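Review: the Rirkero gripper trainer, tried at the Cardoso open day

Cardoso held its open day on Wed 4 February at the Dorirstead building, and I went mainly to try the Rirkero trainer. It is a software package for people who want to learn how to run a two-finger gripper before they spend money on an arm. The basic license is $2000. The version with the hand controller is $3910. I used the second one.

Parking was easy and the sign-in desk was quick. Most of the ground floor was given over to conveyor parts, which I skipped. The Rirkero station was upstairs next to the break room, with 2 seats and a short line. Puspita Wijaya ran it for the afternoon and gave each person a slot long enough to get through the first lessons. She sat back and let people make mistakes, which I liked.

Setup. You pick a lesson from a plain menu and you are in. The controller has a trigger for the fingers and a stick for the wrist. The trigger has a long travel, so you can close the fingers partway and hold them there. The stick is less good. It has a dead spot in the middle, and for the first few tries I kept overshooting. Stuart Entwistle, who had the seat next to mine, had the same trouble and got around it by turning the speed down two notches. I copied him and did better.

Lessons. There are five in the starter set. The first is just moving and stopping. The second is opening and closing. The third has you come up on a solid shape and line up with it, and that's where most people in line slowed down. You have to judge depth from one view, and the program gives you no grid or shadow to help. I asked about this and was told that shadows can be turned on in the full settings, but the open day machines were locked to the default.

The camera view. By default you look from just behind the hand, with the fingers pointing away from you. It takes some getting used to. Shapes can slip behind a finger, and you have to move the wrist to find out how far off they are. I would have liked a second view in the corner. Shayne Sheehan from the Ollen training shop told me his students complain for a day and then stop asking for it.

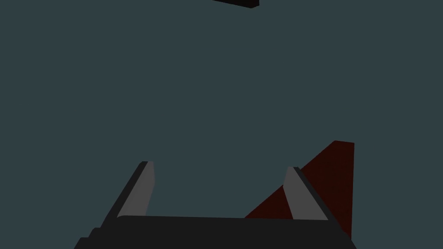

Review and screen capture by Colin Dobson
Filed under: Training software, Open days

The look of the program is very plain. You get flat colors, a blue-green gray background and a dark red wedge to work around, with the gripper in black and gray. I didn't mind. It ran without a stutter the whole time I had it, and plain shapes are enough for practicing an approach. Anyone hoping for a realistic shop floor will be let down, and at this price I think that's a fair complaint.

Good points: the trigger, the short menus, the lesson order.

Bad points: the stick, the missing second view, and a printed manual that skips the wrist settings completely.

I would buy the basic license for a classroom and hold off on the controller until the stick is fixed. Barry Catterall at Cardoso said a new one is planned for November — if it ships, I'll try it again and update this page.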